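August, late

Stayed at the Bloxham workshop until they started turning off the lights over the benches. The job was supposed to be simple. Cords in the right box, cords go to the left box, I go home. I have been saying "supposed to be simple" since spring and should probably have it printed on a shirt.

Got both arms talking to Dunari by six, which was a first, and saved some views before I could break anything.
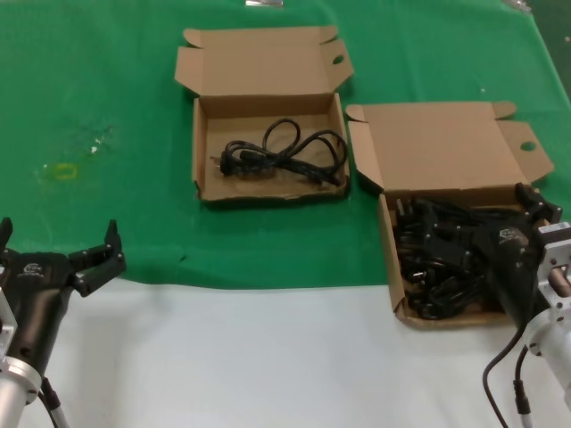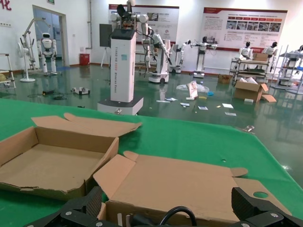
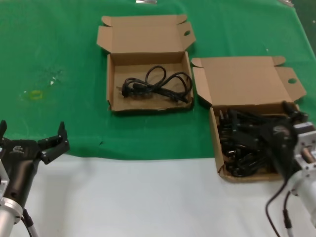
Cord sorting on the green cloth. First and last are the view from up top, the middle one is from the wrist.

Dunari is still the name on the folder, by the way. I meant to change it to something with dignity and now it is in 1,264 lines of code, so it stays.

The one cord in the left box is the entire output of the first hour. It looks very comfortable in there, all that room. The right box looks the way the drawer under my kitchen phone used to look. I could have moved the lot by hand while waiting for the arms to wake up, and I did think about it, and then I thought about what I've spent and kept my hands in my pockets.

What goes wrong is this. The right gripper comes down over the pile nicely, closes on a plug, lifts, and the plug brings its friends. I watched it hoist what looked like a bird's nest and hold it over the table with great confidence. Zeleo (the planner, version whatever I installed in June) marked that as a success. As far as Zeleo is concerned, something went up. I need a check on the weight, or a little shake at the top of the lift, or lower standards.

Tried the shake. It works on two cords. On three or more it just makes them angry.

26 tries by the end of the night, all written in the green notebook. Most of the decent ones were plugs standing up near the rim. Anything lying flat in the middle it pokes at and gives up. The left arm spent the evening with its fingers open like it was waiting to be handed a drink. It has a part in the plan - hold the cord while the right one gets a better grip - but I haven't written that part.

The boxes were a good choice, at least. Cheap, shallow, and the same shape, so I only had to measure one. The lids are a nuisance. They fold back fine but I don't trust the arm near them, so I put a no-go strip behind each and lost a bit of reach at the back. Could cut them off. Don't want to cut them off.

Wrist camera is fine up close, but when the gripper tilts back it gets the whole shop: floor, posters, other people's robots, every scrap of packing on the far side. Crop it before feeding it to anything.

Clarkska wrote back about the softer fingertips. About 300 dollars for the pair, shipping extra. For that money I could buy a great many cords. I said I'd think it over, and then asked if they came in black.

Next time: weight check first, then the left arm. Bring the short hex key. Eat before, not during.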